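Classroom Research Methods – Notes for Session 6
Instructor: Marta Kovalchuk

Topic: Do answer boards improve learning?

Read the Wellivau report before you read these notes. It claims that students who write short answers on small boards and hold them up remember more than students who raise their hands. Maybe they do. The report doesn't show it.

1. What was measured

The Zidirville trial ran for 15 lessons in one school. The main result is "engagement," scored by the same teachers who had asked for the boards. I would not trust my own scores in that position. There was a recall test in December, but only 31 students sat it, and we aren't told why the others are missing.

2. The comparison group

The hand-raising classes got their usual lessons. The board classes got new materials, a training day and a visitor from Boiko at the back of the room. Any of these could move a score – the boards are just the part that got into the title.

3. The materials

"Whiteboard" covers a lot of different objects, and the report treats them all as one. Size and shape affect how much a student can write and who can read it from across the room.

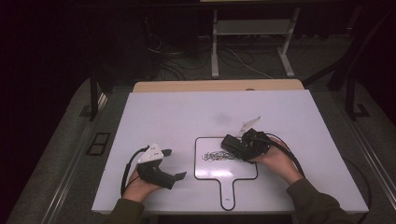

A large rectangular board, flat on a table.
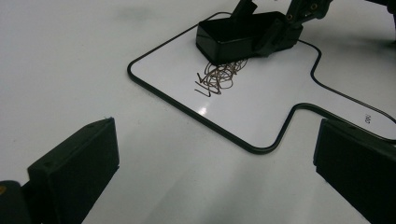 4. The Zustenley follow-up

Often cited as a replication. It used older students, another subject and a different test. The authors say results were "in line with" Zidirville, but the gap was 6 points out of 100 and they give no spread. Ask for the spread every time.

5. For next session

Write one page on the following:
– Which single change to the Zidirville design would you make first?
– What result would persuade you that the boards do nothing?
If you can't answer the second one, go back to section 2.

Bring the recall table with you. We will need the raw scores, so the summary on the cover sheet won't do.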